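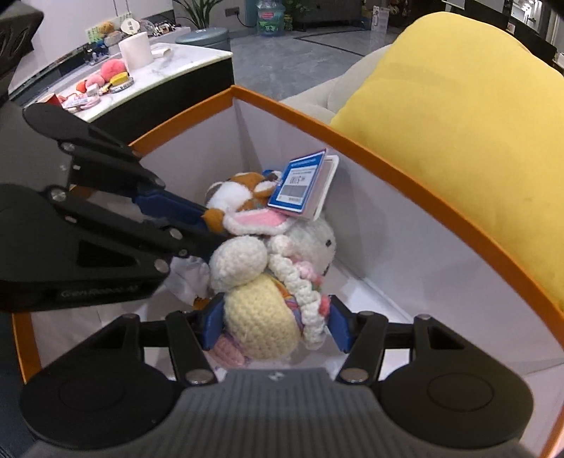 About us

Okeck is a small workshop making hand-held grippers and teaching people to use them on ordinary household stuff. Started by Aarne Valtonen and Hiếu Mai. We pack and unpack boxes, mostly. Soft toys, pouches, cartons, whatever fits.

What went wrong in May

Best to be open about it. On 9 May 2022 a finger on one of our Parri grippers kept closing after the handle was let go. Hiếu got a pinched thumb, sore for a few days, nothing broken. Cause was a sticking return spring. We'd seen it stick twice before and carried on, which was wrong.

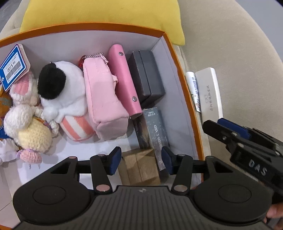 All Parri units came back in, 8 of them. New springs in every one, and the handle now has a stop you can reach with the same hand. Took us some 710 hours of bench time, far more than we planed for.

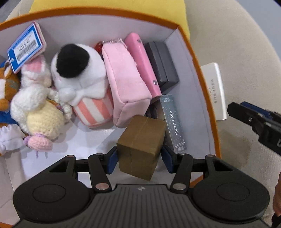
Small brown box held between the finger pads

Rules since then: free hand well clear of the fingers, three open-and-close checks before any session, any sticking and the tool goes on the shelf. No exceptions, Aarne included. 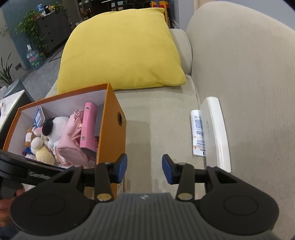

Fingers apart, nothing in the grip

Got an older Parri? Stop using it and get in touch, we'll swap the spring free. Same goes for ones bought thorugh Flerkico.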